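Rorneletti Panel Test Station: Set-Up and Shift Guide
Section 4. Teaching the button and slider routine

This section is for bench staff who used to run the panel test by hand and now run it through the two-arm station. You do not need to write code. You do need to know the test, and if you have worked the manual bench for any length of time you already do.

Read Section 3 (stop controls and the barrier line) before you start. Your sign-off for Section 3 must be in the Kinora log under your own name. A shared login does not count.

4.1 What has changed at the bench

On the manual bench, one person pressed, slid, switched and turned every control on the board and wrote the result on a card. The station now does the pressing. You place the board, check its position, teach or confirm the points, start the run, and decide what to do with anything the station rejects.

The full routine has 51 steps. A board that passes leaves no work for you except unloading. A board that fails comes to you with the step number, and the decision on rework stays with a person. The station cannot scrap a board.

Job cards have been updated to match. "Tester" is now "station operator" and the pay grade is the same.

4.2 Placing the board

1. Set the station to HOLD. Wait for the amber light on the outside post.
2. Carry the board by its end handle and put it down near the middle of the table. Do not drag it across the surface.
3. Check that the patch cables are seated in their jacks and that the loops stand clear of the buttons and the knob.
4. Set the board at an angle, long side running diagonally across the table. Both arms can reach all the controls from this position.
5. Step back behind the barrier line and press LOCATE.
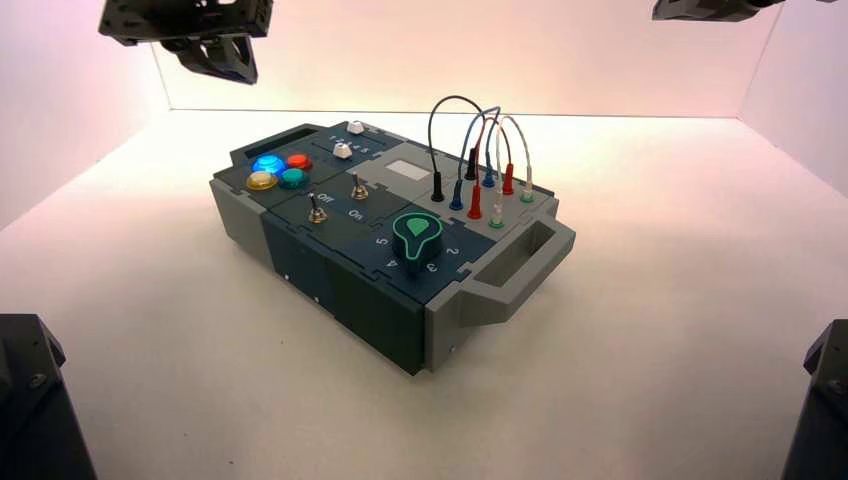
The station takes up to 40 seconds to find the board. If LOCATE fails twice, do not press it a third time. Go to HOLD, turn the board slightly and begin again at step 5.

Note: Boards from the old Louro stock have a different cable layout. Load the Louro profile first. The station will accept the wrong profile without a warning, and the run will stop at the first cable step.

Caution: Never reach in to straighten a cable while the station is in LOCATE or RUN. Use HOLD every time, including when the arms are standing still.

4.3 Teaching the points

Points are stored per board type. You only need to teach them for a new type, after a fingertip change, or when the log shows three rejects in a row at the same step.

1. Choose TEACH on the pendant and select the arm.
2. Bring the arm in above the button group at travel height.
3. Switch to SLOW. The arm now moves only while you hold the enable grip.
4. Close the gripper. Buttons are pressed with the fingertips together.
5. Line up on the blue button first. All other button points are measured from it, so take your time here.
6. Lower until the contact bar on the pendant turns solid. Press STORE.
7. Raise to travel height before you move sideways.
8. Repeat for the red, green and yellow buttons.
9. For the sliders, store two points for each knob, one at the 1 end of the scale and one at the 5 end.
10. For the toggle switches, store OFF and then ON. Approach the lever from the side. Pushing down on the tip bends it.
11. Press SAVE and type your name in the comment field.

The wrist view on the pendant screen is the one to use for step 5. The overhead view is good for checking clearance from the cables but will mislead you on the last few millimeters.

Teaching is where bench experience shows. The force setting arrives from Drarnel at 75 on the pendant scale, and that value suits a new board. Boards that have been through rework several times often need less. If you remember a certain batch as stiff or soft, enter it in the comment field. The next shift will see it when they load the profile.

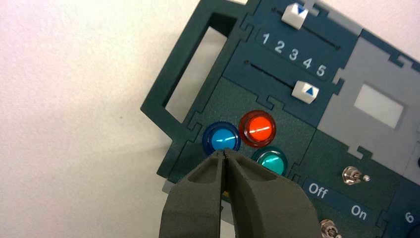
Rukhsana Zaidi asked for a line to be added at this point, and it is given as she wrote it: I could feel a bad switch with my thumb before it failed. The station can't tell me that, it just says pass. So I pull a passed board now and then and try the switches myself, and I want people to know they are allowed to.

They are allowed to. Use the HAND CHECK code when you pull a board so the time is not counted against the station or against you. Hand checks have no upper limit per shift.

4.4 First run after teaching

1. Run the routine once at SLOW with one person at the stop control.
2. Watch the arm return to travel height between controls. If it does not, stop and teach that point again.
3. Run once at normal speed.
4. Compare both results in the log. They must match at every step.
5. Release the profile. A second operator has to confirm it.

If a step stops with code 284, the gripper met resistance before the stored height. Check for a cable lying across the path, then check the fingertips for wear. Do not raise the force setting to clear this code.

Questions about profiles go to Danish Ghumman. Questions about job cards, breaks or the rotation between the station and the rework bench go to Asmaa El Sherbiny.

Fingertip replacement is covered in Section 5.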